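Home Topics Unanswered Kitchen & Pantry Log in

Storing oranges in thin shopping bags -- leave them in or take them out?

I buy oranges at the market in Dolisgate and they come home in thin white plastic bags with loop handles. At present the bags go straight onto the counter and stay there until the fruit is eaten. The counter also collects other empty bags in different colors, which I would like to sort out at the same time.
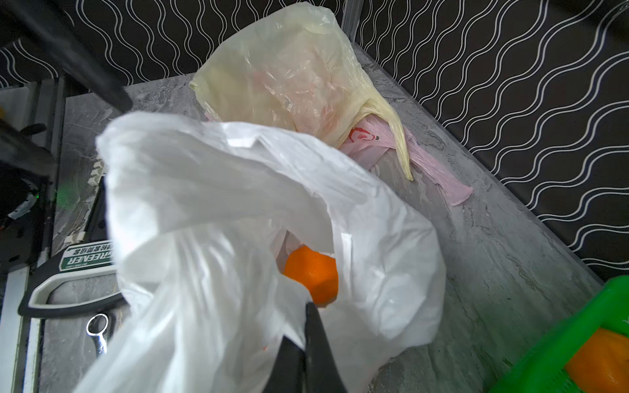

The kitchen stays fairly warm from April to October. Last month I lost several oranges to green mold, all of them from the bottom of a bag. Two things I want to know: does the bag cause this, and is hanging it by the handles any better than setting it down? Refrigerator space is limited.

Posted by bandton22, 11th April

kazemi_pantry
The bag contributes. Oranges give off moisture, and a thin bag with the top folded over holds it against the peel. Mold normally starts where the skin is already damaged, then spreads by contact. Take the fruit out, check each one for soft spots, and keep them in a single layer in an open bowl or wire basket. At room temperature expect a week, sometimes longer. In the refrigerator drawer, several weeks. Do not wash them until you are ready to eat them.

Hanging the bag is a small improvement at best. The handles pull together under the load and close the opening, and the weight of the upper fruit rests on whatever is lowest.

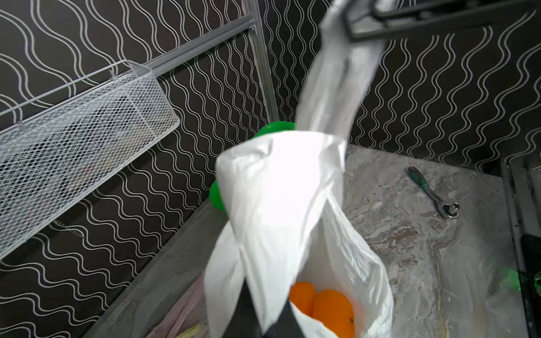
If you must hang something, use a mesh produce bag and limit it to a few oranges. A wall rail with a wire basket also works, provided the basket is level and not over the stove.

For the empty bags: shake out, flatten, fold lengthwise into a strip, then roll. Discard any that held moldy fruit.

warketti1521
I just leave mine in the bag and they are fine. Maybe buy fewer at a time.

dry_shelf_333
Agree with the first reply, with one addition -- keep the oranges away from bananas if you have them. I would also wipe the counter with diluted vinegar after finding mold and let it dry before putting fruit back. Test a small patch first if the counter is natural stone, as vinegar etches marble. Dish soap and water is the safer choice there.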